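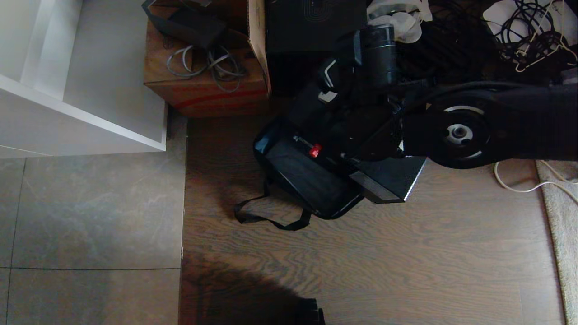 Orçamento p/ um segundo braço - compro já ou espero?

kojo_sowah
Boas pessoal. Tenho que fechar o pedido de material até dezembro e estou às voltas com isto. Já temos um braço, quero outro igual ou parecido. Duas propostas na mesa: Verkham, 1165 por mês em aluguer, e Ullance, compra direta, mas o preço final só depois de visita. Alguém tem experiencia com uma das duas? O trabalho é apanhar coisas do chão, sacos, caixas, cabos. Nada de linha de montagem.

Aníbal B.
Aluguer a 1165?? com garra incluída ou sem?

kojo_sowah
Sem. Garra à parte, 200 por mês. Esqueci-me de pôr.

Aníbal B.
Então compra. Em dois anos pagaste o braço e não tens braço nenhum.

lise_perron
Discordo do Aníbal. Depende de quem faz a manutenção. Nós comprámos (não foi à Ullance) e a primeira junta avariada parou tudo, semanas à espera de peça. No aluguer trocam a unidade. Lê o contrato, prazo de troca por escrito.

mwong
Antes do braço - cabos. A sério. Cabo preto fino em cima de cabo preto fino, saco preto, caixa preta, e depois queixam-se que a garra falha. Gastei 738 em calhas, suportes e etiquetas e foi o melhor dinheiro do ano. Ninguém põe isso no orçamento.

kojo_sowah
@mwong calhas no chão ou no teto? Tenho azulejo de um lado e madeira do outro, mais um tapete. Não queria furar nada

mwong
Teto se puderes. No chão só com fita e mesmo assim levanta nas juntas. E se for base com rodas confirma a passagem do azulejo p/ a madeira e a subida para o tapete, há modelos que encravam com 1 cm.

Aníbal B.
738 em calhas é um roubo, desculpa lá. Fiz o mesmo com velcro e abraçadeiras.

mwong
E quantas vezes refizeste?

Aníbal B.
Algumas, pronto. Continua a ser mais barato

maelle_r
Entro só para dizer: metam uma linha de imprevistos. Na Moulin pedimos 1000 e chegou à justa, e isso sem contar transporte. Transporte, calibração, formação, tudo à parte. A Drultiswood deu-nos um orçamento com essas linhas todas separadas, pede nesse formato a quem quer que seja, dá para comparar.

lise_perron
+1 à Maëlle. E pergunta pelas peças de desgaste, dedos da garra sobretudo. Com cartão e sacos de plástico gastam-se depressa.

kojo_sowah
Ok. Resumindo o que vou pedir às duas: prazo de troca, garra, transporte, calibraçao, dedos sobressalentes. Imprevistos 1000. Calhas ainda estou a pensar - o Aníbal quase me convenceu com o velcro

mwong
Depois não digas que não avisei

kojo_sowah
Visita da Ullance marcada, ponho aqui os valores quando chegarem.

Comentários (3)

rodapebranco: e seguro? o nosso exigia linha própria no contrato

Tó_M: aluguer com opção de compra, ninguém falou nisso. perguntem

visitante: alguém tem contacto da Drultiswood? o form do site não envia

Contacto | Regras do fórum | © 2022 | Voltar ao topo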